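Bring back the bar of soap

April 21, 2022

Quick one, because I'm meant to be packing. We're off to Lastodley tomorrow and I've just spent far too long decanting hand wash into a travel bottle, most of it down the outside of the bottle, and I am cross enough to write this.

When did we all decide a bar of soap was dirty? I grew up with one. Everybody I knew grew up with one. You got your hands under the tap, you picked it up, you rubbed, you put it back. Done. No pump. No pump that jams when there's still an inch left in the bottom, no "refill pouch" that costs nearly as much as the thing it's refilling.

I went round the big shop in Pastbridge last week and counted, since I'd got myself worked up. 33 kinds of liquid hand soap. Two kinds of bar, bottom shelf, next to the shoe polish. One of them was for dogs.

And the price. The bar was 70p. It'll do our household a good few weeks. The pump bottle by the till, Movari I think it was called, fig and something, was well over four times that, and my lot get through one like it's squash. They don't press once. They press till they're bored.

People say bars are mushy. That's the complaint, every time. Slimy underneath, grey puddle, a sad flat thing with a hair on it. Fine. I've seen those. But that's not the soap's fault, that's a saucer. Somebody has put it on a saucer, or one of those scallop shell things with no holes, and it's been sat in its own bathwater since breakfast. Give it somewhere to drain and most of the bother goes away. A raised grid, a bit of air underneath, a tip out and a rinse when you remember. You don't need marble. You don't need bamboo from a website. Plain plastic is fine, and you'll have it for years.
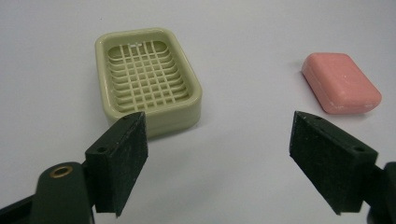
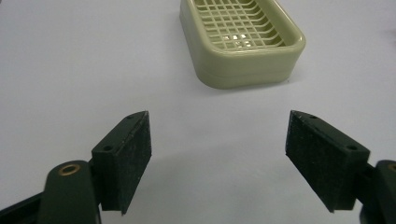
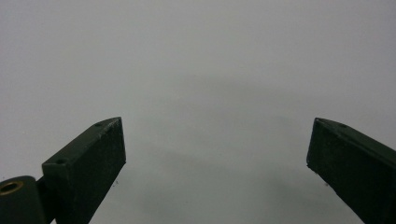 The hygeine argument

I knew this would come up. "But everyone's touched it." Yes, with soap. They were washing their hands at the time. Meanwhile everyone has also touched the top of the pump, and they did that BEFORE washing, and when did you last clean the top of the pump? I hadn't. Went and looked at ours after writing that sentence. Not nice.

I'm not daft about it. A doctor's surgery, a school, a café loo – have a dispenser, of course. Somebody with sore hands who's been told to use a particular wash, use it. I'm talking about ordinary bathrooms with four people in them who share a towel anyway and never think twice.

What gets me is how it crept up. I don't remember choosing. One Christmas there was a gift set, Rahimi's or somewhere, nice smell, and we used it, and when it ran out we bought another bottle because the bottle looked right by the sink. That was 13 years ago. 13 years of bottles! All that plastic and the weight of it, mostly water, driven about in lorries so I can add more water to it at home.

A bar comes in paper. Sometimes it comes in nothing. It goes in a sponge bag and doesn't leak on your jumpers. When it gets thin you stick it onto the new one – press them together wet, leave overnight – and that's your lot, nothing in the bin.

My other half says I'm turning into my gran. She had a drawer of soap in with the pillowcases and I still think of that smell as clean sheets. You can't do that with a pump bottle. Well you can, but only teh once.

Right. Sponge bag. I'm taking the bar.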